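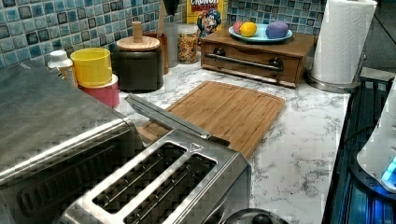 # Viltstead Residents' Association: Minutes of the February Meeting

Held in the ground floor lounge, 7.00 pm

**Present:** Rozália Sipos (Chair), Vasanthi Kandasamy (Secretary), residents as per the attendance sheet.

**Apologies:** received from the occupants of Flat 2.

## 1. Minutes of the previous meeting

Agreed as a correct record, subject to one amendment: in item 4, "Pladen Road" to read "Pladen Lane".

## 2. Matters arising

The side gate has been rehung. The key safe code has been changed and residents were reminded not to write it on the noticeboard.

## 3. Shared kitchen

The Chair reported that the worktop was crowded and that residents had asked for more space to prepare food. It was agreed that owners of appliances kept there should label them by the end of the month. Unlabelled items will be moved to the store cupboard and held for 30 days. The toaster will remain on the worktop for general use.

A request for a second fridge was deferred.

## 4. Accounts

The Secretary presented the accounts. The balance stood at £913. A payment of £70 to Wumness for clearing the rear gutters was approved.

## 5. Parking on Pladen Lane

Several residents raised the matter of vans blocking the lower entrance in the mornings. Ms Kandasamy will write to the council and ask whether the white line can be repainted. One resident wished it recorded that she had raised this last year.

## 6. Erdős Room bookings

The language class has asked to start half an hour earlier. Agreed, provided the chairs are stacked afterwards. The hire charge was left unchanged.

## 7. Any other business

The light on the second floor landing is flickering. Ms Sipos to report it to the managing agent.

The meeting closed at 8.25 pm.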